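Re: [lab-equip] Arm quote and what to budget besides the arm

Shota Nakajima wrote:
> We have the Hosar quote for one arm and a mobile base. The
> lead time is 14 weeks. Before I sign, is there any case for
> ordering 2 now and getting the volume price? Also, does anybody
> have a figure for simulation seats? Okeldale left that line
> blank in their plan and I would like ours filled in.

Shota,

I would order one arm. The volume price only pays off if the second unit is in use within the same budget year, and your plan has no operator time for it before October.

On simulation: we carry it as a separate line, and I suggest you do too. Our kitchen tasks are worked out in sim first, and the hardware request is written from those results. Renders from the current set, drawers and the tall gray door:
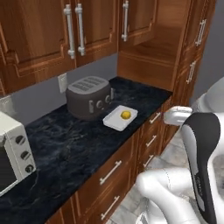
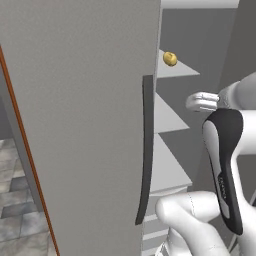
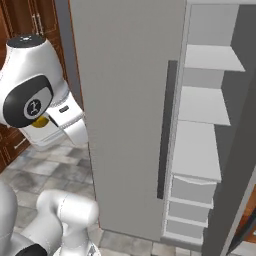

We budget 4 seats and 40 GPU hours per task per week. The seats are cheap next to the arm. The GPU hours are not, and they tend to land in a general compute account where no one charges them back to the project. Put them in your sheet from the start.

Three items missing from the Hosar quote as you forwarded it:

- Spare finger pads. Ask for a price per set and the shelf life.
- Mounting plate for the base. Nomura lists theirs separately, and I would assume Hosar does the same until they say otherwise in writing.
- Second-year service. The first year is included. Get the renewal rate fixed now.

Also check reach against the cabinets you intend to install. Door swing is what caught us at Brestlow. The arm could get to the handle with the base parked close, but then the base was inside the arc of the door. We had to widen the aisle, and that came out of facilities money we had not asked for. Measure with the door fully open and leave room for the base to back out.

If the purchase has to be split over two years, take the arm and the seats first and defer the second camera mount. Do not defer the safety scanner. Our site would not sign off without it, and yours may have the same rule.

I can send the blank version of our sheet if you want it. The formulas on the compute tab need checking before you rely on them.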